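Tuesday, October. Workshop notes, truck 5 retrofit

Tank swap finished on the Konduvar tractor unit. Old CNG cylinder set out, Villca set in. Torqued the straps cold and again after lunch. Two on the nearside had eased off slightly, so I will check them once more before it leaves.

Leak test at the regulator: soapy water first, then the sniffer. One weep at the elbow behind the cab. Sreekumar remade the joint and it held for an hour with no drop on the gauge. 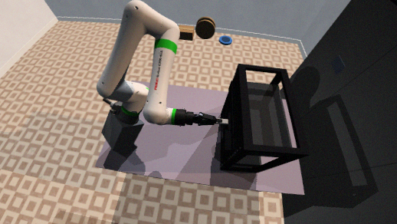
Road run

Jabari drove, I had the laptop. 123 miles, loaded out, empty back. Changeover from diesel to dual fuel is smooth above 1,200 rpm but there is still a hesitation pulling off the roundabout by the depot. Exhaust temps fine all the way. Logged as run 5.

Nuno thinks the hesitation is the injector map and wants to richen it at low load. I would sooner look at the throttle position sensor, as the reading jumps about at small openings. 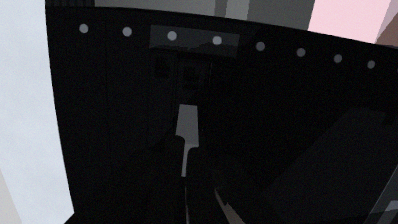 Meenakshi has a spare sensor from the Nanura job and will bring it down. If the trace cleans up we leave the map alone.

Invoice for the cylinders came to 2,175, delivery included. Passed to Jinlong. He asked again about the Kinduvine brackets - still not here, chased by phone at half three. 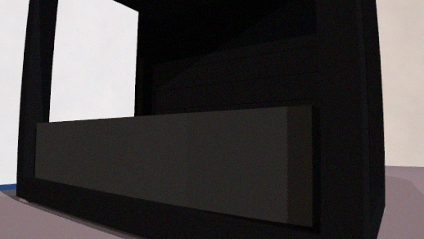
They said end of the week, same as last time. Without them the side guard stays off and the truck can't go back to the customer.

To do: strap check, swap sensor, repeat the roundabout, new filter for the low pressure side.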